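**Jornlow library to close for six weeks while reading room floor is replaced**

The Jornlow public library will shut its main reading room in July so that the floor can be taken up and relaid, the town said Wednesday. The children's section and the front desk will stay open through the side entrance on Morikawa Street.

Water from a failed radiator valve got under the boards last winter. Repairs were put off until the insurance claim was settled. The town will pay the first $2,000 and the insurer will cover the rest.
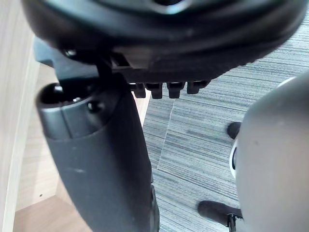
*By Kohei Amano | Jornlow*

All 181 chairs in the reading room and study area will be moved out before work starts. Most are going to the old post office on Ernport Road, where the library has been lent the ground floor. Office chairs from the study area will be checked before they come back, and any with a worn seat or a tilt that no longer locks will be sold at the September surplus sale.

The shelves are a bigger job. Staff have boxed 2,618 books so far, starting with local history and maps. Fiction will be packed last and can be borrowed until the final week. Anyone who borrows a book after Monday of that week can keep it until the room reopens, with no late fees.

"People keep asking if they should bring things back early," said head librarian Kiyoshi Kinoshita. "Please don't. We would have to find a box for it."

The new floor will be oak, 870 square feet of it in the reading room, with carpet tile kept in the study area. Contractor Fororura will work from 7 a.m. to 4 p.m. on weekdays. The company has told neighbors that sanding will be noisy for three or four days near the end of the job.

Public computers will move to the children's section, with a limit of 45 minutes per person. The evening English class will meet at the old post office at its usual time, 6:30 p.m. The chess group is still looking for a room.

Holds can be picked up at the front desk during normal hours. The book drop on the parking lot side will be locked until the work is finished.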